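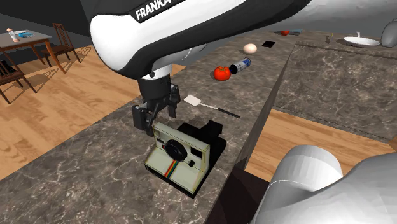 The ferry to Flaltside leaves at 5 in the morning, and for the first part of the crossing there is nothing to see except the lamps of the harbor behind you. I came for the salt houses, which I had read about as a student and had wanted to visit for many years. On such a trip one wants to keep every view, and I understand well the old love for the vintage instant camera, like the one on the dark stone countertop, because a print in the hand makes you choose. In Flaltside I had to choose all the time. The village is small, but each street shows you the sea in a different way, and the light moves quickly over the roofs.

The salt houses stand in one long row along the inner bay. The oldest has the year 1641 cut over its door, and the people of the village still call it by this number, as if it was a name. "We meet at 1641," they say, and everybody knows where to go. The walls are very thick and the windows are small and placed high, so that the wind could pass over the salt without carrying it away. Inside the air is dry and has a faint bitter taste. I stayed there longer than I had planned, and when I came out my lips were white.

Salt is no longer the work of most families. In the best period the bay had 344 pans, shallow squares of clay divided by low banks, and from the hill they must have looked like a window with too many panes. Today 30 of them are kept in use. The season begins in April, when the clay is cleaned and pressed flat with the feet. I tried it for a short time beside two sisters who had done it since they were girls. They were polite about my feet, but they went over my corner again after I had left it.

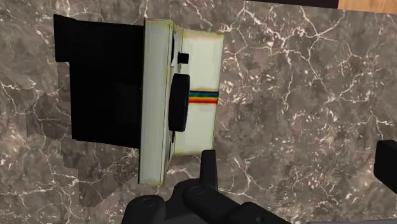 Black behind, pale in front: a boxy instant camera on polished marble.

From Flaltside a path goes over the cliff to Zuremside, the second village, which considers itself the first. The walk takes the whole morning if you stop to eat. The two places share a school and a doctor, and they share no opinion about soup. In Flaltside it is made with barley and the heads of small fish. In Zuremside they use potato and a lot of dill, and they add the salt only at the table, from a wooden box which passes from hand to hand. I ate both and I was asked many times which one I prefer. I answered that I am a guest — this was accepted in one village and not in the other.

Zuremside has the better harbor and also the only inn, the Zimodano. It has low ceilings and heavy blankets, and the stairs complain at each step. The owner bakes before sunrise, and the smell comes up through the floor. At breakfast there is dark bread, butter with big grains of salt in it, and a jam of sea buckthorn so sour that I needed a second coffee. Ask for the room at the back. It looks at the boat sheds instead of the sea, but it is quiet, and in the evening you can watch the men and women of the village repairing the Mai.

The Mai is the last of the flat boats that carried salt to the mainland. She has not sailed for a long time. Each winter a few planks are changed, and there is a serious discussion in the village about how much of the old boat remains. When I visited, her left side was open and one could see through to the water. They hope to put her in the bay before the next season, loaded with a few sacks, only to see how low she sits.

The return ferry stops at Zuremside in the afternoon, if the sea permits. Buy your salt before you go down to the pier. The shop closes for lunch and does not always open again.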